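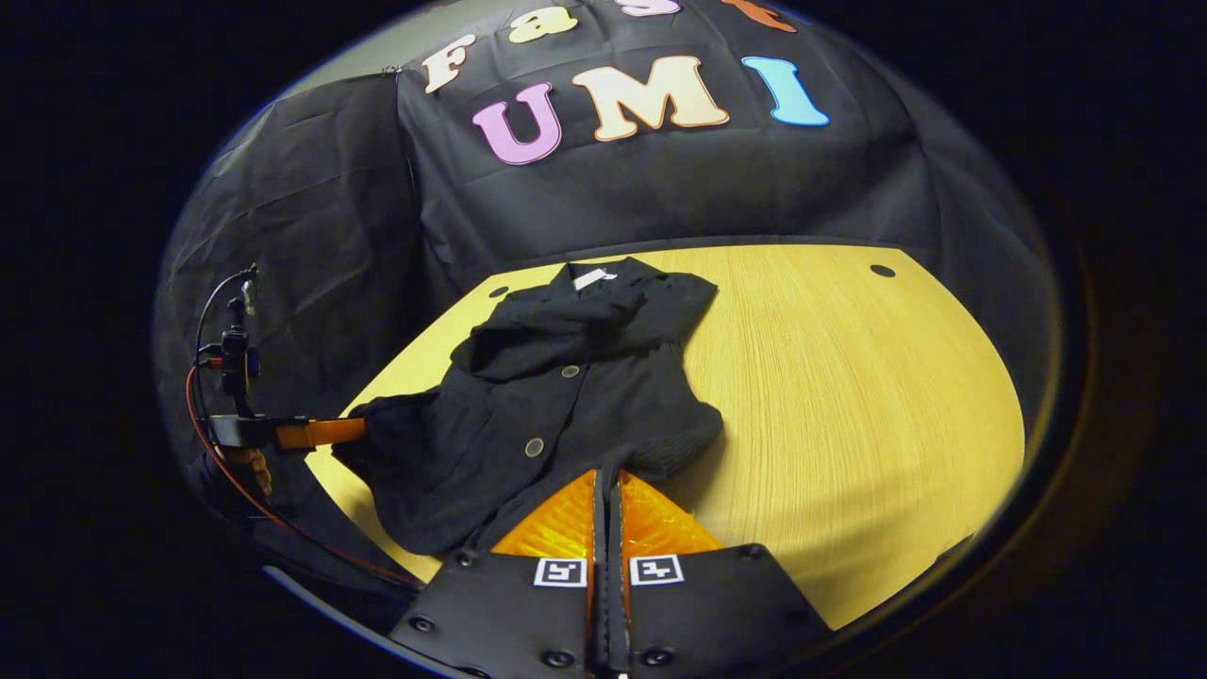
Kaya is a custard of coconut milk, egg, sugar and pandan, and most of the failures I read about come from treating it like jam. Jam sets by pectin and boiling. Kaya sets by egg protein, and egg protein has a narrow window before it curdles. The old method is to stir it over barely simmering water for hours. My method is shorter and depends on a thermometer. There is also the question of color, which people argue over more than they should. Pandan kaya is pale green and the caramel style is brown. My first decent batch was neither of these and came out cream going to orange, like the M in UMI up there, owing to the yolks from the farm eggs I was buying then. It tasted fine.

Quantities. I use 4 whole eggs, one can of coconut milk, 183 grams of sugar and a knot of pandan leaves. The sugar figure looks fussy. It came from scaling down a recipe Lorna Macapagal gave me, which was written for a café kitchen and made 688 grams of finished spread per tub. I divided, weighed, and never bothered to round it off. If you use palm sugar for part of it, grate it fine or it will sit at the bottom of the pot and scorch.

Warm the coconut milk with the pandan to 140 F, turn off the heat and leave it covered for half an hour. Take out the leaves and squeeze them. Whisk the eggs and sugar in a bowl without making foam. Foam leaves small bubbles in the finished kaya and they do not come out later. Pour the warm milk into the eggs slowly, strain the lot into a clean pot, and set that over a second pot of simmering water.

Stir with a flat spatula. At 160 F it begins to coat the spatula. At 175 F it is thick enough to hold a line, and I take it off there. Past 183 F it splits every time in my kitchen. A split batch can be rescued with a stick blender. The texture is a little looser afterward but on toast the difference is small.

For the caramel style, melt two spoons of the sugar dry in a separate pan until it is dark amber and stir it into the hot custard at the end. It will seize, then dissolve if you keep going.

Coconut milk matters more than the eggs. I have tried two cans from the shop on my street, Villitz and Jovonness. Villitz separates cleanly and has the higher fat. Jovonness contains a stabilizer and gives a smoother kaya with less flavor. Wing-yan Chiu squeezes her own from grated coconut and her kaya is better than mine, but she also spends a whole morning on it.

Storage: clean jar, refrigerator, use within a week. It does not freeze well. I tried in January and got a grainy layer with water on top.

Serve on thin toast with cold butter cut in slabs, not spread. Soft eggs on the side with soy sauce and white pepper. The next thing on my list is a version with duck eggs, once the stall at Irngate has them again.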